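Drustton Laminate Tops: Frequently Asked Questions

Care, cleaning and minor repair of wood-grain tabletops
Last revised December 2025

These answers apply to tables, desks and counters with a high-pressure or low-pressure laminate surface. They do not apply to solid wood or wood veneer. If you are unsure which you have, start with the first question.

How do I tell laminate from veneer?

Look at the edge and the underside. On a laminate top the grain on the face usually stops at the edge, and the edge is a separate band. On a solid top the grain continues through to the end. Veneer falls between the two: the face is real wood, and small pores can be felt with a fingernail. A printed grain may also repeat. If the same oval loop appears again further along the top, the surface is a print.

What is the difference between high-pressure and low-pressure laminate?

High-pressure laminate is made as a separate sheet and glued to a core. Low-pressure laminate is a decorative paper fused directly to particleboard or fiberboard. The high-pressure type resists wear and impact better. Both are cleaned the same way. Tops in the Zerklow range are high-pressure; the Dernora range is low-pressure.

Why does my tabletop look gray in one area and warmer in another?

In most cases this is reflected light. A satin surface scatters light from a window or ceiling fixture into a broad, soft patch. Inside the patch the grain looks faint and the color shifts toward silver. Outside it the printed color shows as intended, often with more tan or peach. The effect is strongest on pale patterns viewed at a low angle.

To check, stand on the other side of the table. If the gray area moves with you, it is glare. If it stays in place, it is either residue or wear. Wipe it once with a damp cloth and dry it. Residue will change; wear will not.
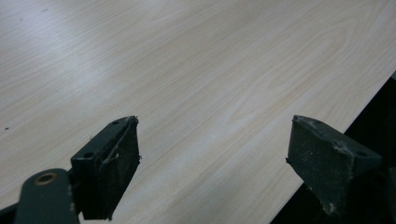 Ingvild Aasen wrote in to add that the test works better after dark with one lamp. Her desk had a permanent haze next to the keyboard, and in daylight she could not separate it from the window reflection. With the lamp moved from one end to the other, the haze stayed where it was. It came off with dish soap and had been hand lotion.

What should I use for routine cleaning?

Use a soft cloth, warm water and a few drops of dish soap. Wring the cloth until it no longer drips. Wipe along the grain, rinse the cloth, wipe again, and dry with a second cloth. Soap left to dry on the surface is the most common cause of dull streaks.

Remove crumbs and grit first with a dry cloth or a soft brush. Hard particles dragged under a damp cloth leave fine scratches that show up under side lighting.

What should I not use?

Scouring powder, steel wool, the green side of a kitchen sponge, bleach, oven cleaner, drain cleaner, and rust remover. Do not use furniture wax or oil. Laminate does not absorb either one, and the film collects dust.

There are small dark dots on the surface. Are they defects?

Usually not. Press a piece of clear tape over the dot and lift it. Loose debris comes away with the tape. If the dot stays, wet it with soapy water for 3 minutes and rub with a fingertip. A dot that survives both steps is either ink, a burn or part of the printed pattern. Knots and flecks are printed on several of our wood patterns, so compare the dot with your color sample before filing a claim.

How do I remove ink or marker?

Put a small amount of rubbing alcohol on a white cloth and dab from the outside of the mark inward. Do not pour alcohol on the surface. Rinse with water and dry. Test on the underside of the overhang first if the face material wraps around. Repeat no more than twice in one session.

Can I put a hot pan on it?

No. Use a trivet. Heat can blister the face and soften the glue below it. Damage of this kind cannot be repaired and is not covered.

Can scratches be sanded out?

No. The pattern layer is very thin, and sanding goes through it. Fine scratches can be made less visible with a color-matched laminate filler stick. Deep scratches that reach the core should be sealed so that moisture does not enter. Fill, level with a plastic card, and leave for 30 minutes before wiping.

The edge band is lifting. Can I reattach it?

Yes, if the band is not cracked. Lift the loose section gently and brush out dust. Cover the band with a cotton cloth and run a household iron along it on a medium setting with the steam turned off. Press down with a wood block while the glue cools. This applies to pre-glued bands only. For other bands, use contact cement and follow the directions on the can.

If the core has swollen behind the band, the band will not sit flat again. Replace the top.

How long is the warranty?

Zerklow tops are covered for 7 years and Dernora tops for 3 years against delamination in indoor use. Heat, standing water, cuts and chemical damage are excluded.

Who do I contact about a claim?

Write to Teresa Geraghty in customer service. Include the order number, the range, the color name, and two photos: one of the damaged area and one of the whole top. Take both without flash.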